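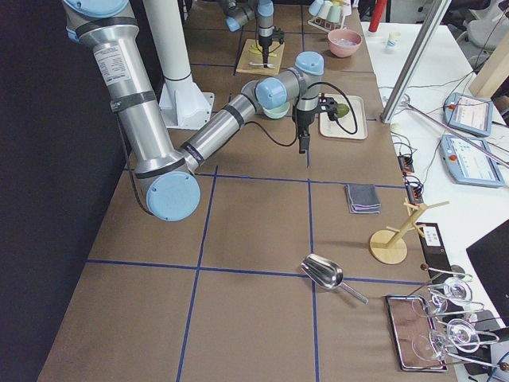 Work table with the pale green bowl in place.

Employee Relations Group, Brimcombe site
Minutes of the meeting held May 8, 2025

Chair: Gearóid Ó Flaithearta
Present: employee representatives for days, nights and stores; site HR; payroll; Clurance (items 3 and 4 only)
Apologies: Bilness depot representative

1. Minutes of the previous meeting
Agreed with one correction. Under item 5, "unpaid leave" should read "unpaid parental leave." The chair signed the corrected copy.

2. Matters arising
The revised grievance form is on the staff site. The old version is still being handed out at Bilness and HR will ask the depot to get rid of its remaining stock.

The question about break times on the late shift was answered in writing. Days representative said the answer did not cover people who swap onto lates for a single shift. HR to reply on that point before the next meeting.

3. Short-time working scheme, January
Payroll reported that 703 employees had hours reduced in January. All have now been paid the top-up. In 13 cases the top-up was worked out on basic pay only and left out the regular shift premium. These have been recalculated and the difference will be in the next pay run, shown as a separate line.

Nights representative asked whether those affected had been told. Payroll said letters went out last week. Two came back because of old addresses and HR is contacting both people by phone.

There was discussion of whether training days during the reduced-hours period should count as worked time. The employer's position is that they count if the training was required. Representatives want this to cover voluntary courses booked before the scheme was announced. Not agreed. To come back with a list of the courses concerned.

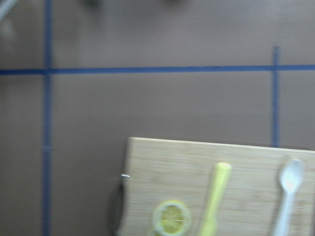 Brimcombe Employee Relations Group -- Human Resources Department

4. Transfer of staff from Murakami
Clurance went through the timetable for consultation. The transfer covers the packing contract now held by Murakami. Employee information has been received and is complete except for holiday balances.

Representatives asked for confirmation that length of service will carry over for redundancy and notice purposes. Confirmed. They also asked about the Murakami attendance bonus. The chair said no decision had been made to change it, and that any change would be a matter for consultation and would not be handled through a notice on the board.

A one-off payment of $3000 had been mentioned on the shop floor. The chair said no such payment has been offered or discussed -- HR will put out a short statement.

Stores representative asked for paid time to meet the incoming staff before the transfer date. Agreed in principle, up to two hours, with dates to be cleared with line managers.

5. Overtime
The ballot on weekend overtime has closed. 1106 papers were issued. The count has been checked by both sides and the result will be posted with the full figures once the Bilness sheet is signed.
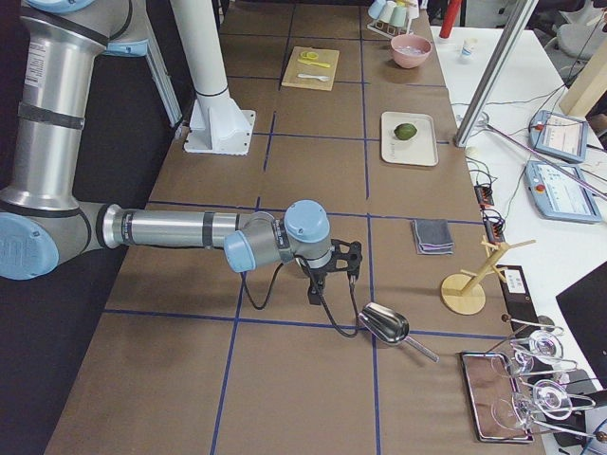

Until then the present arrangement stays in force, including the notice period for canceling a booked shift. Nights representative asked for it to be recorded that notice was not given on two occasions last month. Recorded. HR will look at the rosters for both dates and pay the cancellation rate if it is due.

6. Representative elections
The stores seat is up for election this year. Nominations need two signatures from the same work area. Current representative is standing again.

7. Any other business
Locker allocation on the upper floor -- referred to site services.
Request for the sickness policy in larger print. HR to arrange.

Actions
HR: break time reply; overtime rosters; statement on the transfer; larger print policy
Payroll: confirm corrected top-ups have been paid
Representatives: list of voluntary courses
Clurance: holiday balances from Murakami

Next meeting to be fixed once the ballot result is posted.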